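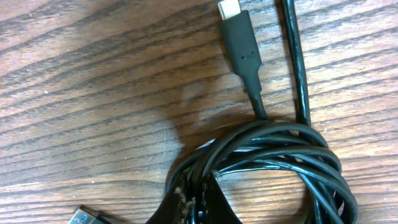
What is inside a charging cable?

By Mieke Van der Linden, for the children's pages of the Demville Library

Almost every home has a drawer with cables in it. We use them each day, we step on them, and we get angry when they make knots. But have you ever asked yourself what a cable does, and how it does it?

The road for electricity

A tablet or a phone has a battery inside. The battery gives electricity to the screen, the speaker and all the small parts. When the battery is almost empty, it needs new electricity, and this must come from somewhere. It comes from the wall socket, and it travels through the cable.

You can think of the cable as a road. The cars on this road are very, very small. They are called electrons, and they are so small that you can't see them even with a school microscope. When many electrons move together in the same direction, we call it an electric current.

Copper and plastic

The black or white outside of a cable is plastic, or something that is soft like rubber. Electricity can't easily go through it. We say that it is an insulator. It keeps the electricity inside, on the road, and away from your fingers.

Under the plastic there are metal wires, mostly made of copper. Copper is a metal with an orange-brown colour, and electricity goes through it very easily. We say that it is a conductor. Each wire has its own thin plastic coat, so that it doesn't touch the other wires.

Why do they not use one thick piece of copper? Try to bend a thick nail. You can't! But a hair bends without any trouble. So the makers take many hairs of copper and twist them together, and in this way the cable can go round corners and lie in a curl on your table.

Two ends, two shapes

Many charging cables have a different plug at each end. The big flat one is called USB-A. It goes into the charger or the computer. It has only one right way up, and my daughter says that she always tries the wrong way first. So do I.

The small one with the round corners is called USB-C. You can put it in both ways, because the little contacts are arranged so that it works also when you turn it over. The letters USB mean Universal Serial Bus. It has nothing to do with a bus with wheels, but it does carry things from one place to another. Not only electricity, also photos, music and homework.

Look at the place where the cable goes into the plug. On many cables there is a piece that is a little thicker than the rest. It is there to stop the cable from bending too sharply, and its name is strain relief. "Strain" is what you feel when somebody pulls your arm too hard.

Why do cables make knots?

A long cable can bend in very many places. When you put it in a bag and walk to school, the bag shakes and the ends of the cable move over and under the loops. There are only a few ways to be tidy and a great many ways to be in a tangle, so a tangle is what you mostly get. A short cable has less chance to do this.

How to roll up a cable

My colleague Ching-wen Lai taught me this at our repair afternoon in January.

First take the cable out of the wall and out of the tablet. Pull at the plug, never at the cable itself.

Hold one end in your hand. Make a loop as big as a small plate and lay it in the same hand. Make the next loop on top, and go on until you have 15 centimetres left. Don't pull it tight around your fingers. The copper hairs inside don't like sharp corners, and after many sharp corners they can break.

Close it with a soft strap or a piece of wool, with 2 turns and a bow. Now it can go in the drawer.

Stay safe

If you can see metal wires through the plastic, don't use the cable. Show it to an adult. Never put a plug in your mouth, and don't put pins or paper clips in a socket. Don't charge a tablet under your pillow or blanket, it can become too warm there.

An old cable doesn't belong in the kitchen bin. Ask at home where the collection point for electrical waste is, and the copper can be used again.

Difficult words

Conductor: a material that lets electricity through easily.
Insulator: a material that holds electricity back.
Electric current: many electrons that move together.
Socket: the place in the wall where you put a plug.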